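# Hello from Grimero

I'm Noémie Lachance and I run Grimero, a small bread school in Lulstead, up the hill from the station and behind the old seed merchant's. If you've come here looking for the class dates, they're on the Courses page. If you've come to find out who you'd be spending your Sunday with, and whether we're the sort of people who'll tut at you for using a bread machine (we won't, I've got one at home and I'm fond of it), then read on.

## How it started

I didn't train as a baker. I worked in the payroll office of a carpet firm, and I baked at weekends, badly to begin with. My first proper sourdough came out like a roof tile. I kept at it mostly out of temper, and then one April the firm moved its offices to the other side of the county and I decided I wasn't going with them.

For a while I sold loaves from a folding table outside the Poirier hardware shop. People were very kind about them, but what they wanted to talk about was their own bread. Why's mine flat? Why does it stick to the basket? Is my starter dead? I'd stand there for an hour answering questions and sell four loaves, and it was Marlene Arsenault, who then had the flower stall next to me, who said I should charge for the talking and give the bread away. So that's more or less what I did, and it's been 11 years now.

The first classes were in my kitchen, with the table pulled out and everybody's elbows in everybody else's dough. We moved to the current building when I got fed up of finding flour in my bed.
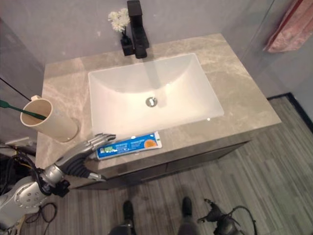 Bread is a mucky business, and it took me a couple of years of teaching to stop apologising for it. You will get dough on your sleeves. You'll get it up your arms, in your watch strap and, if you're like me, in one eyebrow. Wear something you don't mind about and leave your rings at home. When you need to scrub up there's a good big white sink with a tall black tap, and a little vase of white flowers next to it that Marlene would like it known she approves of. Use cold water first, by the way! Hot water turns dough into glue and you'll be there till teatime.

## Who's who

There are five of us, and we all teach, though some more than others.

**Me (Noémie).** I take the beginners' day and the sourdough weekend. I talk too much while things are proving. I can't make a decent croissant and have stopped pretending otherwise.

**Réjean Campbell** does the croissants, and everything else with butter folded into it. He spent 18 years in hotel pastry kitchens and he's the calmest person I've ever worked with. If your butter breaks through he'll simply put a bit of flour on it and carry on, and so will you.

**Su-bin Um** came to us as a student, then came back, then came back again, and in the end I gave her an apron. She teaches milk bread, steamed buns and the filled rolls that always go first at lunch. Her class is the one to book early. I'm not saying that to hurry you, it does fill up.

**Lorne Sandhu** looks after the flatbreads and the wood oven in the yard. He's also the one who answers the phone, so if you've rung us and been told a long story about flour, that was him.

**Marlene** gave up the flower stall and now does our bookings, our lunches and a rye class in the winter months. The soup is hers. She won't give out the recipe, so please don't ask her in front of everyone.

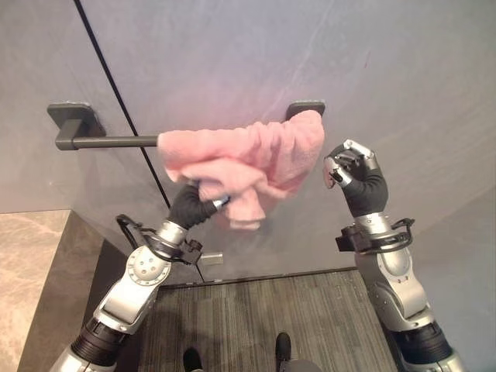 We keep the groups small. Eleven places was what we could fit round the big bench when we opened, and even with more space I've left it well alone. With that number I can see everybody's hands, and it's the hands that tell me what's going on. I can hear somebody say their dough feels fine and know from across the bench that it needs another five minutes.

## What a day with us is like

We start at half past nine with tea, and the dough goes on straight after. Everyone makes their own from scratch and weighs their own flour. I don't do the thing where a finished one comes out of a cupboard halfway through, because then you've missed the part in the middle, and the middle is where it usually goes wrong at home.

While the first dough is resting we do a second, quicker one, so there's something to eat at lunch. Then it's soup, cheese and whatever's come out of the oven, all at one long table. It's a proper sit-down. People tell me afterwards that lunch was the best part, and I try not to take that personally.

Afternoons are for shaping and baking. There are 2 deck ovens indoors and Lorne's in the yard, and we'll show you how to get the same sort of crust in an ordinary kitchen oven with a roasting tin and a cup of water. You'll be finished by half past four, with your loaves in a bag and the sheet of notes. (Do keep the sheet. It's got my scribbles on it about water, and those took me years.)

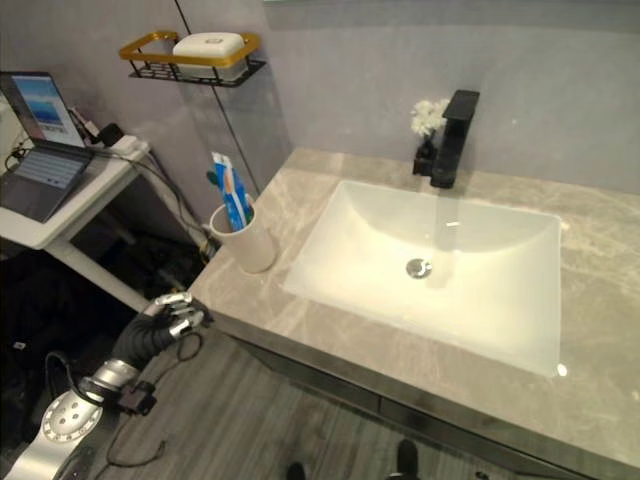
The flour comes from Bemau, a mill a short drive out along the river, and we've used them since the folding-table days. They do us a strong white, a wholemeal with nice big flecks in it and a rye that smells like a barn in the best possible way. You can buy any of it from us on the day, at the same price you'd pay at the mill door. We tried other flours when Bemau had a poor harvest one year, and I'll be polite and say that we were glad to get back.

Our starter is older than the school. I had it from a neighbour in a jam jar, and it's had a few near misses since: a power cut, a house move, and a well-meaning cousin who thought it had gone off and had it halfway to the bin. Everyone on the sourdough weekend takes some of it home. There are jars of it all over the county by now, plus one on a narrowboat, and I get letters about them as if they were pets.

## Things people ask us

**Do I need to know anything first?** For the beginners' day, no. For the croissants it helps if you've made a yeasted dough once or twice, just so you're not learning everything at the same time.

**I've got bad wrists. Can I still come?** Yes, and please tell Marlene when you book. Plenty of our breads are folded in the bowl with hardly any kneading. Mine aren't what they were either.

**Can I bring my teenager?** We'd love you to. From twelve upwards, with a grown-up at the same bench.

**Can you do gluten-free?** I'm sorry, we can't. There's flour in the air here and it wouldn't be safe.

**What about parking?** There's none in the yard, but the station car park is cheap at weekends and it's a five-minute walk. It's uphill on the way here and downhill on the way back, when you're the one carrying the bread.

## Round about us

We like being in Lulstead, and we try to be of some use to it. Leftover loaves go down to the lunch club at the chapel. Twice a term we have the primary school in, in small batches, to make rolls shaped like hedgehogs, and I've seen 22 hedgehogs come out of an oven looking like 22 completely different animals. Réjean has a shelf in his office for the ones that get left behind. It's nearly full. 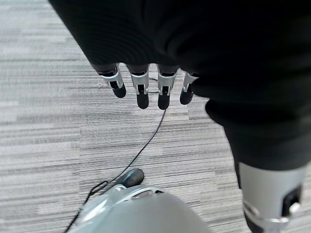 *Silver fingers, black cloth.*

If you'd like to come and see us before you book, do! The door's open most afternoons and there's normally something on the cooling rack that wants eating. Ring first if you're coming a long way, and if Lorne picks up, give yourself ten minutes.

Noémie, and all of us at Grimero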